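Community Nursing Skills Handbook: Second Edition Now in Preparation

Work has begun on the second edition of the Storkard Community Nursing Skills Handbook, the reference text used by nurses who provide care in homes, day centers and rural clinics across the Gornemine district. The first edition was distributed to almost 4000 readers and has been adopted as required reading on the post-registration course at the Hattar School of Nursing.

The new edition is edited by Venla Oksanen and Haf Maddocks, who also served as contributors to the original volume. It will contain 18 chapters, grouped under the headings of assessment, long-term conditions, medicines, wound care, and professional practice. Six of the chapters are entirely new. Among these are a chapter on supporting family members who give care overnight and a chapter on record keeping when a patient is seen by more than one service.

Readers of the first edition told the editors that the chapter on wound care was the one they turned to most often, and that its tables were difficult to use during a visit. The tables have been redrawn so that each fits on a single page. Guidance on skin tears, minor cuts and the choice of simple dressings now appears at the start of the chapter, with leg ulcers and pressure injuries treated separately.

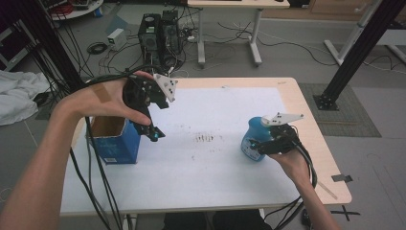 Call for Chapter Reviewers

The editors invite registered nurses with current community experience to review draft chapters. Each reviewer will receive one chapter and will have four weeks in which to return written comments. Reviewers are asked to consider whether the text is clear to a nurse new to community work, whether the case studies reflect ordinary practice, and whether any local procedure has been described in a way that would not apply elsewhere.

No previous publishing experience is required. Reviewers will be named in the front matter of the book – unless they ask not to be – and will receive a printed copy on publication. Time spent on a review may be entered in a professional development record, and a letter of confirmation can be supplied on request.

Nurses who wish to take part should write to the editorial office at Plollness, stating their area of practice and the chapter heading that interests them most. Expressions of interest will be accepted until the end of June. The office is open to telephone inquiries on Wednesday afternoons.

Copies of the first edition remain available from the Plollness office while stocks last.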